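Print this page | E-mail this ticket
Search tickets Go

Ticket 2128: Static bat detector at Fukside meadow records blank files after midnight
Status: Open, awaiting parts
Raised by: Danuta Mazurek
Assigned to: Barbara Duda
Opened: May 7, 2024
Comments (5) Shares (2)

Initial report (D. Mazurek)

The Nastar recorder on the hay barn gable is producing full-length files with no signal in them from shortly after midnight until it switches off at dawn. The files before midnight are normal. Common pipistrelle and soprano pipistrelle are present in good numbers from dusk, with a few noctule passes early on. After the fault begins there is nothing at all, including the low-level hiss that the microphone gives on a quiet night. The file headers look correct. Time, temperature and battery voltage are all written as expected.

The unit is set to trigger on anything above 18 kHz. I have not changed the gain or the trigger since it went up. The same settings are in use on the unit by the pond, where the fault does not occur.

I have copied the card and put it back in. The roost count is due soon and I would like this sorted before then, as the barn is the only place where we get brown long-eared with any regularity and they come out late.

Comment 1 (B. Duda)

A missing noise floor points to the microphone or its cable. If the bats were simply absent you would still see the hiss. Please do the following in this order and note the result of each:

Swap the microphone with the one from the pond unit. Leave the cable where it is.
Run both units for one night.
If the fault stays at the barn, swap the cables and run again.

Do not update the firmware yet. If we change that at the same time we will not know what cured it.

Also, what is the battery voltage in the last good file and in the first blank one?

Comment 2 (D. Mazurek)

Voltage is the same in both files to one decimal place, so I do not think it is power.

Microphones swapped. Result: the barn still goes blank after midnight, and the pond unit is fine with the barn microphone on it. I take it the microphone is cleared.

Cables swapped the following evening. Result: the barn unit ran clean until dawn. The pond unit went blank in the small hours, later than the barn had been doing. Brown long-eared recorded at the barn, two passes, faint but with the right shape on the sonogram.

So the fault has moved with the cable. It is the long Lolta extension lead with the moulded plug at the recorder end.

Comment 3 (B. Duda)

Agreed, it is the lead. The time of night fits with condensation. The air at the barn cools quickly once the sun is off the stone, and the moulded plugs on those leads are known here for letting damp in behind the collar. The pond lead was made up by Jakubowski with a screwed gland and has not given trouble in three seasons.

Before the lead is written off, please check it:

1. Unplug at both ends and look into the plug with a torch. Green or white deposit on the centre pin means water has been sitting there.
2. Measure from centre pin to shield with the far end disconnected. It should read open circuit. Write down whatever you get.
3. Bring the lead indoors overnight and measure again.
4. Flex the first hand's width of cable behind each plug with the meter still connected and watch for any jump.

Do not put contact grease on the centre pin. It was tried on the old meadow units and made the readings worse.

Leave the pond unit running on a spare short lead if you have one. A short lead puts the microphone nearer the casing and you will pick up some echo off the lid, so mark those nights in the log. They can still be used for presence, but leave them out of the activity totals.

Comment 4 (D. Mazurek)

Results:

Slight green deposit on the centre pin, recorder end only. Other end bright.
Pin to shield, as found: the reading wanders and does not settle on open circuit.
Pin to shield after a night indoors: open circuit, steady.
Flexing: no change at either end.

I have cleaned the pin with a dry brush and left the lead off the recorder. The pond unit is on the short lead and those nights are marked.

While the casing was open I found that the foam gasket has a flat spot below the hinge. There was no water inside. The drying sachet had changed colour all the way through, so I have replaced it. The barn unit is still on the pond lead and has been clean each night since the swap.

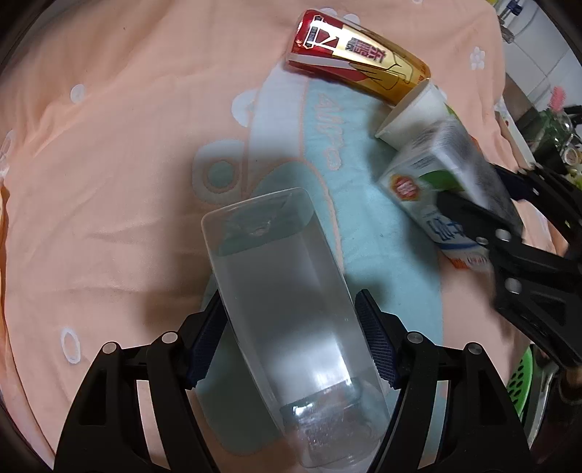 Small parts for the detectors need to be kept dry between visits, and at present the spare plugs, pins and sachets are loose in the bottom of the survey bag. I suggest we keep them in a clear plastic box with rounded corners, of the rectangular sort shown, so that the colour of the sachet can be checked through the wall without lifting the lid. It would also stop the plugs collecting grit. Please say if you object, otherwise I will put one in each bag.

Comment 5 (B. Duda)

No objection to the boxes. Put the date on the sachet when it goes in.

Diagnosis accepted: damp getting into the moulded plug at the recorder end, drying out during the day and returning as the temperature drops. The lead will pass any test done indoors, so please tape over both ends and label it as faulty. It should not go back into the spares.

Actions:

BD to order a replacement lead with screwed glands from Jakubowski, same length as the Lolta one.
BD to order a gasket for the barn unit. The flat spot is not the cause of this fault but should be dealt with before November, when the units come down for storage.
DM to form a drip loop below the recorder when the new lead is fitted - the present run goes straight down the wall into the socket, and rain will follow it.
DM to go back through last season's barn files and list any night with blank recordings after midnight. These should be entered as equipment failure. Some may have been entered as no bats, which would pull down the late-night figures for brown long-eared.

The roost count can go ahead using the barn unit as it stands. The ticket stays open until the new lead has run for five clear nights, at least one of them damp.

Print this page | E-mail this ticket
Comments (5) Shares (2)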